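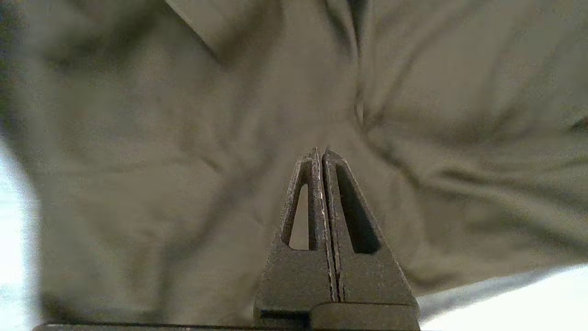
Hudutgate fabric week, gallery

Quick upload, more tonight. Olive-gray cloth first, we have a lot of it. Slipcovers for the Pelloditz reading room, 13 in all, five finished. Rest by December hopefuly.

Click any thumbnail for full size. Comments open till 9 pm.

Olive-gray
Between green and gray, changes with the lamp. Going with it anyway.

Still to post: piping, zippers, the Ramico thread chart. Cushion backs too, once theyre pressed.

Offcuts free to anyone who wants them, bring a bag. Side door on Prokopenko, ring twice.

Gallery 59. Views: 1,166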